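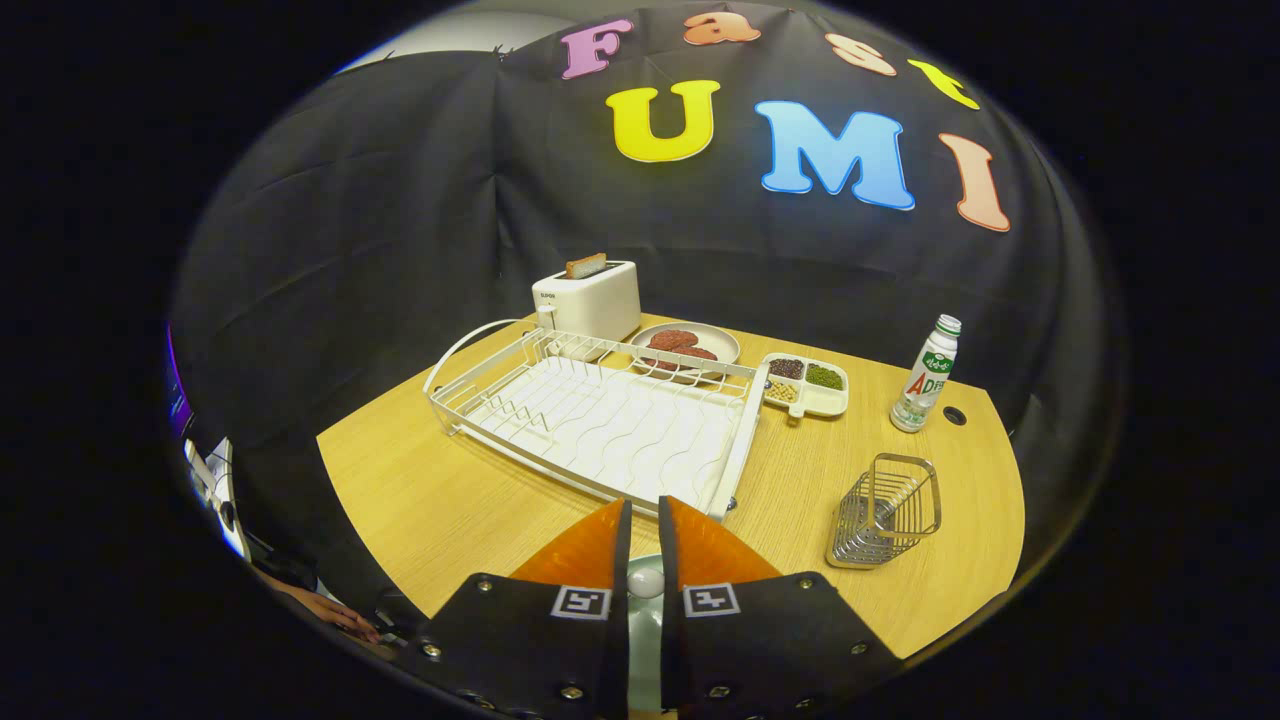
The breakfast table at the Dolon kitchen hall, with the toaster, the drying rack and the tray of beans.

A morning at the Dolon open day
October
By the editor of Votora Household Notes

I arrived at Dolon at 9 in the morning, when the doors were open already and the queue for coffee was longer than the queue for registration. The entry was free but you had to write your postal code on a card. The hall is on the second floor of a former carpet warehouse, 80 steps from the parking lot to the door if you use the outside staircase, and I used it because the elevator was full of strollers.

My main interest was the small tables. Dolon prepares each of them as one situation from a home kitchen, and visitors may stand near and ask questions. The breakfast one was my favourite. Behind the table hangs a black cloth, and on the cloth are big letters in felt style, in pink, orange, yellow and blue, which say Fast UMI. They are cheerful colours and you find this table easily from the other side of the hall.

On the light wooden tabletop there is a white toaster for two slices, with one slice of toast standing up from it. It is golden-brown, how I like it. In front of the toaster lies the dish rack, which is white wire, and it takes the largest part of the table. I looked at this rack for a long time, as I am searching for a new one at home. It has a row of short zigzag dividers for holding the plates, and under them a drainboard with a wavy pattern. My old rack has a flat bottom and the water stays in it until evening. I asked if the waves help with this. The lady at the desk answered that the slope of the counter helps more, and that many people put the rack level and then complain. I have checked mine since, and it is level.

The rack is put diagonally, and at my home this would not be possible, the counter is only 60 centimetres deep and half of it belongs to the kettle.

Behind the rack's right end is a round white plate with two meat patties. Meat patties with toast is for me more a lunch than a breakfast, but a couple from Saskatchewan next to me said they eat it so every weekend. Next to the plate is a little divided tray with black beans, green mung beans and yellow soybeans, each in own compartment, and one section is left empty. I have the habit to keep my dried beans in the paper bags from the store, and they fall over in the cupboard. A tray like this would be good for the amount of one supper, but for keeping I would still prefer jars. There is also a small bottle of drink with a green cap near the back.

After the tables I went to the talk in the side room, given by Arkier, who make shelves and cupboard inserts. It had to be 3 talks but one was cancelled. The speaker talked mainly about drawers. According to the handout, their customers have sent in 3,725 drawer measurements, and almost every one was a little different from the standard. I believe this without difficulty.

The lunch was by Yuan, a noodle counter near the exit. I had the soup with mushrooms. The portion was generous, but there were not enough chairs and I ate at the windowsill with my coat on.

For those who want to go next time: come before ten, bring the measures of your own counter on a paper, and take the bus, as the parking lot is small and badly marked. The washrooms are on the ground floor only. I left at half past one with two catalogues and without a dish rack.

Last updated: October

Recent reports
Arkier showroom: corner cupboards and pull-out shelves
Lunch at the Yuan noodle counter
Cleaning a toaster tray without scratching it
Dried beans: jars, tins or bags?
Votora winter market, notes from the housewares aisle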